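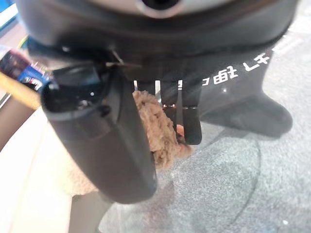
Speaker notes: Care and Handling of Soft Toys in Shared Collections
Plovbridge Lending Collection, staff development series
May 13, 2020

Slide 1. Opening

Good morning, and thank you for joining the session. My remarks today concern the plush toys in the lending collection: how they are received, cleaned, inspected, stored and sent out again. The session runs forty minutes, and questions will be taken at the end. The written procedure was distributed in advance. Please have it at hand, as I will refer to it by section.

Slide 2. The size of the collection

Plovbridge holds 2811 items available for loan. Of these, 649 are soft toys. They occupy a modest share of the shelving and a very large share of staff time. A wooden puzzle can be wiped and returned to its box within minutes. A plush animal must be examined by hand, cleaned according to its fabric, dried through to the filling and examined again.

(Pause. Ask how many present have worked at the returns desk.)

Slide 3. Receiving

Every soft toy that comes back is placed in the returns bin and does not go directly to the shelf, even when it looks clean. The member of staff on duty records the item number and the date. If a borrower reports a spill, an illness in the household or a pet in the house, this is written on the slip in plain words. "Juice, left ear" is a useful note. "Dirty" is of little help to the person who opens the bin the next morning.

Slide 4. Types of surface

The collection divides soft toys into three groups by surface.

Smooth pile. The most common group. Dust and crumbs show readily and brush off without difficulty.

Long pile. Tangles after two or three loans. Comb with a wide-toothed comb, beginning at the tips.

Curled pile. This group includes most of the poodles and many of the bears. The curl hides seams, hides crumbs and hides small tears. It must be parted with the fingers and looked at under good light. It must never be combed hard, as the curl will pull straight and will not come back. Light brown and cream fabrics should be checked near a window where one is available.

(Pass around the two fabric swatches from the Lubis workroom. Please ask that they come back to the front.)

Slide 5. Inspection

Section 4 of the procedure sets out the order of inspection: head, face, limbs, body seams, base. Staff are asked to keep to this order on every toy. During the February review, most of the missed faults were found on toys where the inspection had started at the body and the face had been left for last.

Eyes and noses are tested with a firm pull. Embroidered features are checked for loose thread. Ribbons longer than the width of a hand are removed and kept in the envelope bearing the item number. Any opening in a seam, however small, sends the toy to repair.

Labels deserve a separate word. Where the sewn label is present, it stays on. It carries the washing instructions, and a toy without one must be treated as surface wash only. Where a label is loose on one side, stitch it down. Please do not trim it. 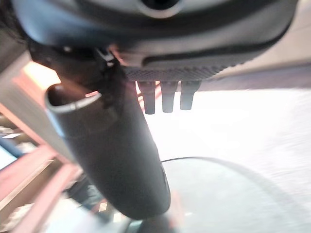

Slide 6. Cleaning

Surface washing is the standard method. Use a damp white cloth and the mild soap supplied, working over a small area at a time. Colored cloths have caused staining on pale toys and were withdrawn from all rooms last year.

Machine washing is permitted only where the label allows it. The toy goes into a mesh bag, on the cold setting, with no more than four toys to a load. The spin speed is set at 1000 for small toys. Large toys with dense filling are spun at the lowest setting and turned once by hand.

Drying takes longer than most people expect. The outer fabric will feel dry hours before the filling does. Press the body firmly between both palms and hold for a count of ten. If the palms feel cool, the toy goes back on the rack.

(If asked about tumble drying: not permitted for curled pile. Refer to Section 6.)

Slide 7. Storage

Toys are stored seated or lying flat, with space between them. They are not to be hung by the ears, limbs or tail. Sealed plastic bags are for transport only. The Ukov branch has moved to open crates with cotton liners, and I recommend that arrangement to the other branches when shelving is next replaced.

Slide 8. Repair and withdrawal

Minor repairs are carried out at Lubis. Please attach the slip with a cotton tie. Pins and staples are not to be used on any soft toy for any purpose.

A toy is withdrawn when the backing fabric shows through the pile, when the filling has hardened or when the same seam has been repaired three times. I recognize that some of these toys are well loved by the families who borrow them. Withdrawal may be delayed until a current reservation has been met, provided the toy is safe.

Slide 9. The Brumalar register

All inspections are now entered in Brumalar. The paper book should be kept up until the end of the quarter. The comment field accepts 2000 characters, and staff should feel free to use more of them than they do at present. Entries reading "OK" will be returned to the branch for completion.

Slide 10. Action points

Branches are asked to complete the following before the next session:

Check that every returns bin has slips and a working pen.
Remove any remaining colored cloths.
Send toys without labels to Lubis for marking.
Confirm who at the branch holds the key to the repair cupboard.

(Take questions. Copies of Section 4 are on the side table for those who need a second one.)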